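《Plernolden》要拍成剧集了，说说选角、原著和我的一点担心

上个星期天晚上，Greenwood在自己的节目预告里放了一段不到一分钟的东西，没有画面，只有火车进站的声音，然后出来一行字：Plernolden。看漫画的人当时就明白了，不看漫画的人估计以为是哪个地方的旅游广告。我是第二天早上在地铁上看到的，群里已经吵了一整夜，翻了半天才翻到源头。

这几天陆续有人私信问我怎么看，可能是因为我以前在这里写过几篇原著的读后感。我本来想等正式消息多一点再写，现在选角和导演都定了，集数也定了，能说的东西已经够多，干脆一次写完。

先把已经确认的事情列清楚，后面再说我自己的看法。

剧集名字就叫《Plernolden》，跟原著同名。制作方是Greenwood，导演是Araceli Hinojosa，第一季4集，每集一个小时左右。主角Pludelska还没有公布演员，已经公布的是Gavin Tosh，他演Gomberg。配乐是Grigore Husar。原作者Czesław Stępień挂了顾问的名字，具体顾问到什么程度没有说。开机时间是三月，在哪里拍也没有说，只说是“一座仍然有电车的城市”。

没有确认、但是到处在传的有几件事。有人说第二季已经在写，有人说Pludelska的演员其实早就签了，故意压着不放。还有人说Greenwood原本想拍成电影，拍不下去才改成剧集。这些我都没有看到可靠的来源，下面写的时候不当成事实。

没看过原著的人，我简单讲一下这是个什么故事。

Plernolden是一座城市的名字，靠河，冬天很长，有很老的邮政系统。城里的信全部走地下管道，由邮局的人分拣。Pludelska是分拣员，夜班，编号1189。她有一个能力，就是手碰到没拆的信封，能听见写信的人写这封信时说出口的话。注意是说出口的话，跟信里写的内容没有关系。有的人写信的时候一声不吭，她就什么也听不见；有的人一边写一边骂人，信里却写得客客气气，她听见的就是那些骂人的话。

这个设定我很喜欢，因为它很小。她不会飞，不能打，力气也不大。她能知道的事情，取决于别人写信的时候有没有自言自语的习惯。第一卷里她靠这个能力救了一个人，第二卷里因为同一个能力害了一个人，从第三卷开始她上班戴手套。

Gomberg是邮局的稽查主任。很多介绍文章把他写成反派，我觉得不太准确。他负责的事情就是保证没有人拆信，他对这件事非常认真，认真到让人害怕。他一开始就知道1189号分拣员有问题，但是查不出来，因为她确实没有拆过信。整部漫画前半部分的紧张感，基本上都来自这两个人在同一栋楼里上班。

原著一共14卷，前后画了很多年。Stępień一个人编一个人画，黑白，只有封面有颜色。他画得很慢，中间有一卷跟上一卷隔了很久，久到大家都以为不会再有了。第一卷当年印得很少，大约3000册，后来重印过，但是初版的纸比较厚，网点印得也深，跟重印的看起来差别不小。我手里的是重印版，初版只在朋友家翻过一次，翻的时候不敢用力。

我自己接触这部漫画是从第五卷开始的，这个顺序很不合理。当时在一家旧书店里，整套只有这一本，封面是一只手套放在邮筒上面，我以为是单行本就买了。回家看完一头雾水，人物是谁都不知道，只记得有一段很长的没有对白的戏：Pludelska下班，坐电车，下车，买面包，上楼，开门，坐下，把手套脱掉。画了整整一大段，什么也没有发生。然后她看见门缝下面有一封信。那一卷就结束了。

为了知道那封信是谁写的，我去把前后几卷都找来了。找的过程很麻烦，有的卷有中文版，有的没有，没有的只能看英文版，英文版又缺两卷，最后是靠论坛上Relu Surdu整理的对白对照表看完的。Relu是论坛里资历很老的一位读者，他把每一页每一格的对白都按顺序打了出来，原文在左边，英文在右边，拿不准的地方会加括号写他自己的理解。没有那份表，我后面几卷是看不下来的。他这几天也在论坛上发言，态度比我乐观。

好，说选角。

Gavin Tosh演Gomberg，这个消息出来以后反对的人很多。反对的理由主要是年纪和长相。原著里的Gomberg又矮又胖，快退休了，走路有点拖，说话之前要先清嗓子。Tosh个子高，瘦，比原著年轻不少，之前演的角色大多是那种说话很快、脑子转得也很快的人。论坛上有人把他的剧照和漫画里的Gomberg并排放在一起，确实没有一点像的地方。

我对长相这件事一直不太在意。漫画里的人是线条，线条跟谁都不像。我在意的是他能不能慢下来。Gomberg这个人最可怕的地方是他有耐心。第二卷里有一场戏，他把Pludelska叫到办公室，给她倒茶，然后开始看文件，看了六页，一句话不说。Pludelska就坐在那里，茶从冒热气画到不冒热气。最后他说，你可以回去了。她站起来的时候腿是麻的。

这场戏如果照一般剧集的节奏来拍，大概十几秒就过去了，配一点低沉的音乐，给演员的手一个特写。那就没有意思了。这场戏必须长，必须长到观众开始觉得不舒服。Tosh能不能在不说话的情况下撑住几分钟，我不知道。他以前有一部小成本的片子，演一个守夜人，里面有一段他在值班室里听收音机，我记得那段挺好，他几乎没有动。如果导演是看了那部片子才找的他，那我放心一些。

还有人担心他的口音。我觉得这个可以不管，Plernolden是一座不存在的城市，里面的人说什么口音都行，只要大家统一就好。怕的是每个演员一种口音，听起来像在机场转机。

Pludelska的演员没有公布，这个大家猜得很厉害，我就不跟着猜了。只说我希望的方向。我希望是一个大家不太熟的脸。原著里她是那种走在街上不会有人回头的人，这对剧情很重要，有好几次她能脱身，就是因为稽查员根本想不起她长什么样。找一个海报上一眼就认得出来的明星来演，每次她混进人群里，观众都会出戏。

导演Araceli Hinojosa，我看过她两部作品。一部是讲渔港的，一部是讲一对姐妹卖房子的。两部都跟漫画、超能力没有关系，也没有什么动作场面。有人因为这个觉得她不合适，说她没有拍过类型片。我倒是因为这个松了一口气。《Plernolden》要是交给一个擅长拍追逐戏的人，地下管道那几段一定会拍成过山车。

卖房子那部里面有一个处理我印象很深。两姐妹在空房子里吵架，镜头一直在走廊，看不见人，只听得见声音从不同的房间里传出来。她们吵着吵着换了房间，声音的位置也跟着变。我当时就想，这个导演对声音是有想法的。Pludelska的能力正好就是声音。她听见的那些话，在漫画里是用一种很细的手写字体写在信封旁边的，没有对话框，歪歪扭扭，有时候字写到一半就断了。漫画可以这样处理，电视不行，电视一定要让人听见。

怎么让人听见，是我觉得整部剧最难的地方。

最省事的做法是画外音，演员对着话筒念一遍，加一点混响，观众就知道这是“听见的话”。很多剧都是这么做的，听多了很腻。混响一加，所有的话都变得很重要，很神秘。可是原著里她听见的东西大部分是废话。有人写信的时候在哼歌，有人在跟猫说话，有人在数还剩几张邮票，有人写两个字就叹一口气。Stępień画了很多这样的废话，真正有用的一句混在里面，读者自己要去找。第一卷救人的那一句，我第一遍看的时候就漏掉了，因为它夹在一大段抱怨暖气的话中间。

如果剧集把废话全部删掉，只留下有用的那一句，那她的能力就变成了一个接收线索的机器，跟侦探剧里的手机短信差不多。我希望他们敢留废话。我希望每封信都有自己的房间，有的信是在厨房里写的，有水声，有的是在办公室里写的，有人在旁边走来走去。Hinojosa如果愿意花功夫，这是她能做好的事。

配乐找了Grigore Husar，这个我没有太多可以说的，因为他之前的东西我听得不多。听过一张他给舞台剧写的，主要是管风琴和很低的铜管，挺闷，但是闷得合适。预告里那段火车进站的声音，有人放大了听，说后面垫了一个很长的低音，猜测是他写的。我戴着耳机听了几遍，没有听出来。可能是我的耳机不行。

再说集数。第一季4集，拍到哪里，官方没有说。按照原著的密度，我算了一下，如果拍得比较老实，大概能拍完前两卷，也就是到她害了那个人、开始戴手套为止。那是一个很好的结尾，停在那里正好。如果他们贪心，想在第一季里就把门缝下面那封信拍出来，那就要把前五卷压到四个小时里面，中间必须砍掉很多东西。

最有可能被砍的是电车司机那条线。电车司机在前几卷里每次只出现一两页，跟主线没有什么关系，就是每天晚上拉Pludelska回家，两个人偶尔说几句话，说的都是天气和面包。到第九卷的时候他退休了，来了一个新司机，Pludelska上车之后坐在老位置上，过了很久才发现换了人。那一页我看的时候很难过。可是这种难过是前面一点一点攒出来的，前面如果没有，后面就没有。做剧本的人看到前面那些页，很容易觉得可以省。

我跟一个做编剧的同学聊过这件事，她说现在写剧本，每场戏都要回答一个问题，这场戏推动了什么。电车司机的戏什么也没有推动，所以开会的时候一定有人提出来要拿掉。她说如果她来写，会给司机加一个秘密，让他变成线人或者目击者，这样就能保住。我说那样还不如拿掉。她说你不用交稿，当然可以这么说。她说得也对。

关于原作者。Stępień的名字出现在顾问里，很多人觉得是好消息，我的感觉比较一般。他这个人很少出来讲话，采访也很少，我看过的一篇里，记者问他如果有人要改编他的作品他会有什么要求，他说没有要求，说画完了就是别人的东西了。所以他当顾问，很可能就是有人打电话问他，他说行。真的指望他坐在片场把关，我觉得不现实。

不过那篇采访里有另外一段我觉得有用。他说Plernolden的街道是他凭记忆画的，每一卷画的时候都不看前面的，所以同一条街在不同的卷里长得不一样，有的地方多一座桥，有的地方少一个拐角。论坛上有人花了很多时间做城市地图，怎么也对不上，后来看到这段采访就放弃了。我觉得剧组如果知道这件事，可以轻松一点。他们不必把每一条街都复原，找一座差不多的城市，下雪，有电车，有河，晚上路灯不要太亮，就够了。

说到路灯，我对颜色有点担心。原著是黑白的，拍成剧总要有颜色，现在流行把这类东西调成青蓝色，整个画面像泡在水里。第四卷的封面是很脏的黄色，第七卷是砖红色，第十一卷是一种介于灰和绿之间的颜色，都不冷。Stępień自己上色的时候用的全是暖的、旧的颜色，像墙皮。冬天是冷的，但是他画的冬天是从屋里往外看的冬天。这个感觉如果能保留一点就好了。

服装也是。邮局的制服在漫画里只能看出深浅，上衣深，裤子浅，腰上有一圈松紧，分拣员一弯腰就要往上提裤子，Stępień画了很多次提裤子的动作。做戏服的人通常喜欢把制服做得挺括好看，肩膀是肩膀，腰是腰，穿上像军官。分拣员是在地下室里弯腰搬邮袋的，裤子应该是宽的，不值钱的料子，洗多了会发亮，坐下来全是褶子。
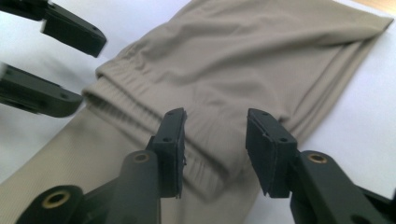 稽查员的制服可以讲究一些，他们在楼上，有暖气，有衣架。原著里两种制服的差别是故意画出来的，第六卷里Pludelska被临时调到楼上帮忙，借了一件稽查员的外套，袖子太长，她把手缩在里面，正好不用戴手套。这种细节如果戏服一开始没有分开做，后面就接不上。

手套也很关键。漫画里是棉线手套，很便宜的那种，破了她自己补，补的地方针脚很乱。后来有人送了她一副皮的，她没有戴过。宣传的时候如果把手套做成黑色皮手套，放在海报正中间，我大概会有点失望，但是我估计他们十有八九会这么做，因为好看，也好卖周边。

再说几句之前的改编，免得有人以为这是第一次。

很多年前有过一个广播剧版本，是当地电台做的，只做了第一卷的内容。我听过录音，音质很差，中间有几段听不清楚。但是那个版本处理“听见的话”处理得非常好，办法特别简单，就是换人。写信的人在现实里出场的时候是一个演员，在信封里出现的时候是另外一个演员，两个声音完全不像。听的时候会愣一下，然后就明白了，人在别人面前和一个人待着的时候，声音就是不一样的。我不知道剧组里有没有人听过这个版本，希望有。

还有一次是舞台剧，我没有看到，只看过别人写的观后感。据说舞台上有一整面墙的信格子，演出的时候真的有信从上面掉下来，掉得满地都是，演员要踩着走。写观后感的那位说坐在前排，散场的时候鞋底粘了一封，带回家拆开看，里面是白纸。我一直觉得他不应该拆。

论坛上这几天吵得最厉害的一个话题，是要不要保留结局。没看过第十四卷的人可以跳过下面两段。

结局里Pludelska没有失去能力，也没有离开邮局。邮局换了新的分拣机器，信不再经过人的手，她被调去窗口卖邮票。她每天坐在窗口后面，别人把信从窗口递进来，她还是会碰到，还是会听见，但是只有一两秒钟，信就放进机器里了。Gomberg那个时候已经退休，有一天来寄信，排在队伍里，轮到他的时候把信递给她。她接过来，什么也没有听见。他写那封信的时候一个字也没有说过。她抬头看他，他清了清嗓子，问多少钱。

就这样结束了，最后一格是找零。很多人不喜欢，觉得十几卷的对抗到最后连一次正面冲突都没有。我第一次看也觉得有点空，后来重看了两遍，觉得没有比这更合适的。他一直都知道，而且他为了防她，练成了写信不出声的习惯，或者他本来就是这样的人，漫画没有交代。Relu在他的对照表里，这一页的括号写得特别长，列了四五种理解，最后写了一句“我也不知道”。

（没看过结局的人可以从这里接着看。）

剧集离结局还远，现在担心这个太早。第一季如果收视不好，后面什么都没有，也就不存在改不改结局的问题。Greenwood之前有过好几部剧，第一季停在半空中，然后就没有了。我不是说他们一定会这样，只是看剧的人心里要有个准备。

我自己的期望其实不高。我希望茶那场戏够长，电车司机能留下来，她听见的话里有足够多的废话。做到其中两样，我就会把四集看完，并且推荐给别人。如果三样都没有，我也会看完，然后回去重看漫画。

顺便回答几个私信里的问题。

有人问从哪一卷开始看比较好。从第一卷开始。不要学我。

有人问中文版还能不能买到。前四卷还比较容易，第五卷到第八卷要碰运气，再后面的没有出过。最近价格涨得有点快，预告出来以后，我看到有人把第二卷挂到了很离谱的价格，不建议现在买。剧集播的时候很可能会重印，等一等比较划算。

有人问能不能把Relu的对照表发给他。那份表是Relu做的，他只放在论坛里，要注册才能看，我不方便转。注册不麻烦，就是审核有点慢，注册理由那一栏写认真一点。

有人问Plernolden这个名字是什么意思。我查过，没有查到，应该就是作者编的。Relu以前解释过一种说法，说是把两个老地名拼在一起，但是他自己也说没有根据。中文版译者没有音译，直接保留了原文，我觉得是对的，所以我这篇里的人名地名也都没有译。

还有人问我那本第五卷卖不卖。不卖。书脊已经裂了，中间有两页是我自己用胶带粘上去的，粘歪了，卖也卖不出去。

下次更新应该是Pludelska的演员公布之后。如果三月开机之前还没有公布，我就先写一篇第三卷的重读，笔记已经做了一半，主要是想把换班表那一段理清楚。那一段的时间对不上，她周几上夜班，前后说法不一样，我以前以为是翻译的问题，对照原文之后发现原文也是这样。如果有人手里有第三卷初版，麻烦帮我看一下换班表那一页，右下角写的是几点，重印版那个地方糊掉了。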